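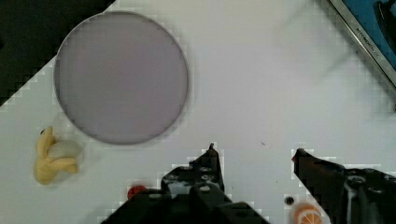

June, bench notes, kitchen table task

Back on the tidying problem with Patstead, our two-finger arm. The question hasn't changed: can it put away a kitchen's worth of odds and ends without one of us hovering? I think we're getting closer!

Plan is 20 picks by hand-guiding, then 20 on its own, same items, shuffled between goes. Allowing 3 tries per item before it counts as a miss. Soft things first, as they forgive a sloppy approach.
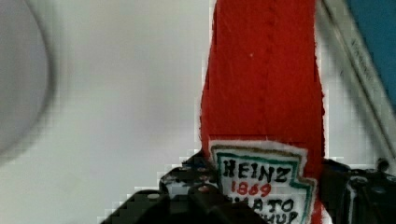 Felt is lovely to work with. It gives a little, so the fingers can close early and still get a hold — very different from the can, where I want the closing speed well down. Must try the Trurell pads on that one. The plates worry me more: thin rim, flat on the table, not much to get under. Perhaps slide to the edge and pinch?

Would I let it loose on my own washing-up? Not yet. Laying a table, though — maybe by autumn.

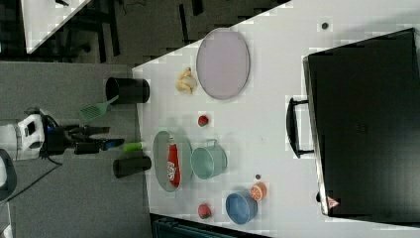
Table from above, arm at left, oven at right.

To do: rerun with the cups stood up, move the spatula further from the arm, save the first 200 frames of each go.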